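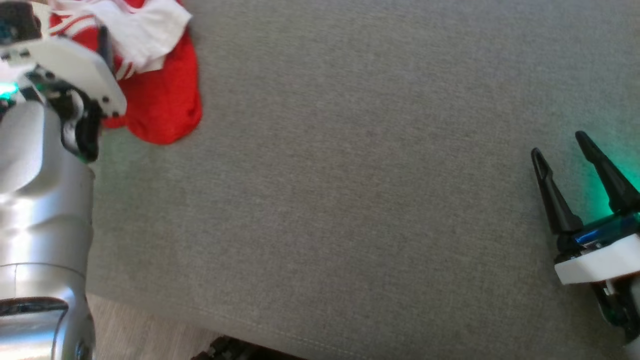 Sock pairing is the household task of matching washed socks and joining each pair before it is put away. It is usually the last step in sorting a load of laundry, and it is often done on a sofa, a bed or a table, where the socks can be spread out and seen together. A plain cover in gray or beige makes dark and bright socks equally easy to pick out.

Preparation

Socks tend to come out of the wash crumpled or partly inside out. Each one is turned right side out, pulled straight from the toe and laid flat. Striped sports socks are generally matched first, as the color and spacing of the stripes set them apart. Plain black and navy socks are left for last and are best sorted in daylight.

Joining methods

In the fold-over method, 2 socks are laid one on top of the other and the cuff of one is turned down over both. The pair stays together in a drawer, but the outer cuff is stretched and may loosen over time.

In the flat fold, the socks are stacked, folded in thirds and stood on edge. It takes more drawer space – a drawer 15 inches wide holds a single row of thick pairs folded this way – but puts no strain on the elastic. Rolling from the toe falls between the two and is common in packing for travel.

Some households use clips. The Lideo clip, sold in strips of 10, holds a pair at the toe and stays on through the wash. Mesh bags such as the Vamo serve the same purpose for small children's socks.

Unmatched socks

Single socks are commonly kept in a separate bag or box until the next load. They are often found inside pant legs, in the corners of fitted sheets or behind sofa cushions. In a household survey in Tovbridge, Tomoyo Yoshida recorded 104 single socks over one winter and noted that most were matched again by May. Socks that stay single are used as dust cloths or shoe bags, or cut up for stuffing.

See also: Laundry sorting; Drawer organization; Darning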